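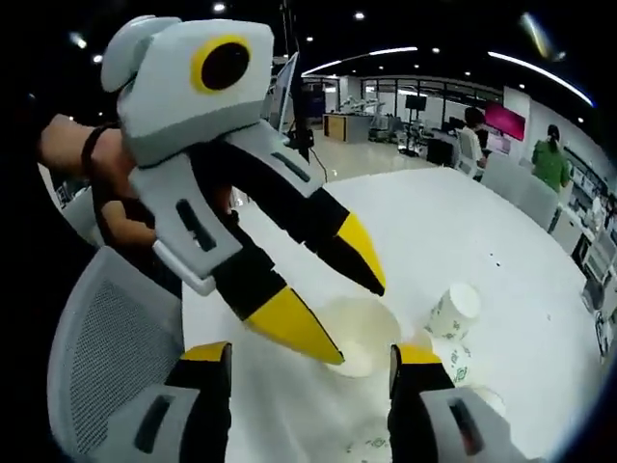

Shared Workroom Users' Meeting — Minutes

Present: Yesenia Aguirre (chair), Viorica Mihăilă, Ho-yin Poon, Fiorella Bortolotti (minutes)
Apologies: Sânziana Costache

1. Minutes of the last meeting
Agreed, with one correction. The key deposit is 30 dollars, and the figure in item 4 should be changed to match.

2. White table
Viorica asked whether the large white table could be moved closer to the window. Ho-yin said the floor is uneven there and the table rocks. Agreed to leave it where it is for now. Viorica will get a price for leveling feet from Matei and send it round by email.
The table is to be wiped down at the end of each booking. Yesenia reported ring marks on two occasions, one of them coffee. Spray and cloths are kept on the shelf by the door.

3. Paper cups
The supplier, Narkance, has raised its minimum order to 10 sleeves. Fiorella thought this was too many to store. Ho-yin said the cupboard would take them if the old binders went. Discussion followed on changing to mugs. Yesenia was in favor, but the sink is down the hall and washing up has been a problem before. Agreed to place one more order of paper cups and look at mugs again in September.
Cups put out for an activity should be stacked and put away afterward, or thrown out if used. Please do not return used cups to the sleeve.

4. Chairs
The gray mesh office chairs are to stay in this room. Two were found in the hallway again. Ho-yin will label them. Viorica said the height lever on one chair sticks — she will put tape on it so it can be found. A repair quote from Zondivham is almost 9 weeks old and may need to be renewed before anything is signed.

5. Bookings
Sânziana sent a note asking for five minutes between bookings so the table can be cleared. Agreed. Yesenia will change the sheet.

6. Any other business
Fiorella asked who has the spare cupboard key. Not known. Carried over.

Next meeting: to be set by email.

Last updated: 2021-04-11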